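Opinion > Tableware > Flatware Storage

Sort by Shape, Then by Material
Catrin Llewellyn

Most households divide the cutlery drawer by function: knives, forks, spoons. I think the scheme fails once a ceramic soup spoon enters the set. The deep bowl does not nest, the handle curves upward, and glazed ceramic chips against metal.

At Foltley we kept 350 pieces in drawers with 4 slots each. The ceramic spoons went in with the steel ones, and the rims suffered. Phyllis Wragg argued for a deeper slot. I would take them out of the drawer entirely and hang them, where the handle has a hole for it.

On the table the same rule applies. Lay the ceramic spoon clear of the metal pieces.

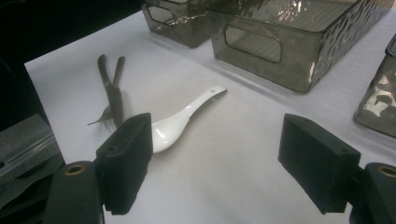
Crossed handles

Dark finishes show rub marks at the point of contact. Forks should lie parallel, tines facing the same way.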